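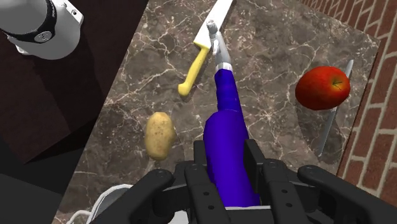
Blue bottle-shaped object held in a gripper

How do I get the smell out of a reusable water bottle?
Posted by Shagufta Mengal, 20th March, in Kitchen and Cleaning

I have a Lutine bottle that I take to work every day. It holds 72 ounces and I only drink water from it, no juice or coffee. For the past few weeks the water has tasted stale by lunchtime, and when I open the lid there is a musty smell. I wash it with dish soap every night and leave it on the rack. I also tried the dishwasher, top shelf, and the smell was the same the next day.

The tap water here in Siltham is fairly hard, if that matters. The bottle is plastic with a screw lid and a rubber ring. I would like to keep it, as the same size is hard to find now. I don't want to use bleach unless there is no other way.

3 replies

Sidra Rana
The smell is probably in the lid. Take the rubber ring out. Most people never do, and a slimy film builds up under it that soap on the outside doesn't reach. Use the handle of a teaspoon or a wooden toothpick to lift it. A knife will nick the rubber and then the lid leaks.

Soak the ring and the lid in a bowl of warm water with a spoonful of baking soda for an hour. Scrub the threads and the groove with an old toothbrush. Rinse well.

For the bottle, put in a cup of white vinegar and fill the rest with warm water. Leave it overnight with the lid off. In the morning pour it out, go over the inside with a long bottle brush, especially the bottom corners, and rinse until you can't smell vinegar. With hard water you may also have scale on the walls, and the vinegar takes care of that too. Don't mix the baking soda and vinegar in the closed bottle. It fizzes and builds pressure.

After that, store it open and upside down with a gap under the neck so air can get in. Flat on a dish towel is no good. Mine stays fresh with the lid soak every second weekend. If the ring still smells after two soaks, replace it. Hardware stores sell them loose, but take the old one with you to match the size.

rind400
denture tablets. one in warm water, leave it 12 hours, rinse. the cheap ones are fine

Grestow Gardener
I had the same thing last July and bought a new bottle in the end. Steel ones don't hold a smell as much in my experience, but they are heavier and you can't see how much is left. Also check the bag you carry it in. Mine had an old gym towel at the bottom.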